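Unit 3: Care and setup of the kitchen cell

Course notes, July intake
Prepared by Tamara Horobets and Ihor Romaniuk, Hulusden teaching workshop

These notes cover the two-armed robot in the kitchen cell: getting it ready for a dish-handling session, checking it between runs, and what to do when a hand or wrist gives trouble. Read them before your first practical. The safety sheet from Unit 1 still applies in full.

1. Before power-up

Check that both emergency stops are released and that the one on the bench side turns freely. Look along each arm from the shoulder to the wrist. You are looking for loose screws on the wrist modules, nicks in the cable jacket, and cable loops that have slipped out of their ties. Move each arm by hand through its easy range with the brakes off and your partner on the stop. A cable that goes tight before the joint reaches its limit needs re-routing.

Leave slack at the elbow. Students tend to tie the bundle down hard so it looks tidy, and then the jacket pulls when the forearm rotates. The loop should be big enough to pass your fist through when the arm is straight.

Wipe the hands with a dry cloth. No solvent on the finger pads.

2. Homing and calibration

Start the controller and wait for the Prosto software to list both arms and both hands. If a hand is missing from the list, shut down and reseat its connector at the wrist. Do not reseat it live.

Home the left arm first, then the right. When both are home, run the counter routine, which touches three reference points and works out where the robot is standing relative to the sink and the dishwasher. The routine reports an error figure for each point. Anything under 3 mm is fine. Over that, check that the robot's base has not been bumped, then run it again. If the second run is also over, call Ihor.

Write all three figures in the log, including the good ones. A slow drift over several sessions shows up there well before the robot starts missing plates.

3. Hand settings

The grip limits are kept in a file called Holtine, one entry per object type. The plate entry is set to 150 on the controller's own scale. This is not newtons, and it does not match the scale used in Unit 2. Leave it alone unless you are doing the tuning exercise.

If a plate slips in the grip, check in this order:

– finger pads: grease, cuts, lifting edges
– finger travel: each finger should close fully with no click
– wrist screws: snug, not forced
– grip limit: only after the first three

Lesia Vasylenko's group last year went straight to the grip limit and chipped four plates. The cause was a film of rinse aid on the pads.

4. Working positions

Both hands have to reach the sink and the pulled-out rack without the base moving. Set the base mark so that the elbows stay bent at the furthest plate position. With the door folded down there is less room than you expect on the rack side, and the forearm cables should be watched there in particular.

Plates at the sink and the rack:

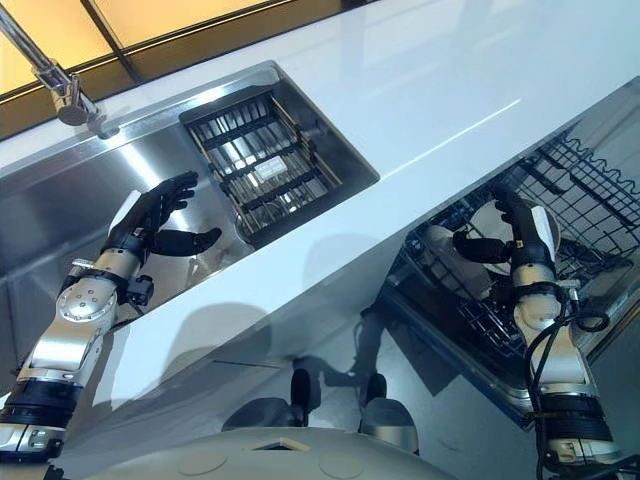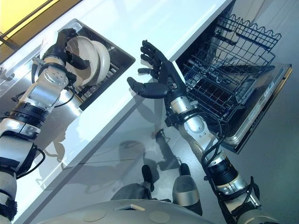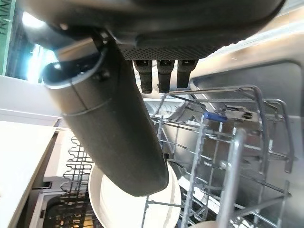
5. Between runs

Stop the program with both hands clear of the rack. Push the rack in and pull it out again yourself to confirm it still runs freely. A tine bent by even a few millimetres will catch a rim, so straighten it before the next run. Check the wrist camera lenses for spots and clean them with the lens tissue only.

At roughly 373 cycles on the counter the finger pads are due for changing. Spare sets are in the drawer marked Ñahui, together with the small driver. Fit all the pads on a hand at the same time and reset the counter for that hand.

6. Shutting down

Send both arms to the park position and wait for the brakes to click before cutting power. An arm that is powered off away from park will sag onto the counter. Hang the pendant on its hook with the cable coiled. Initial the log.

7. For the practical

Work in pairs. Each pair homes the cell, records the three calibration figures, changes one set of finger pads and returns the cell to park. Allow 40 minutes. Bring your own safety glasses. Yevhen Hladun will sign your sheet at the end, and unsigned sheets will not be marked.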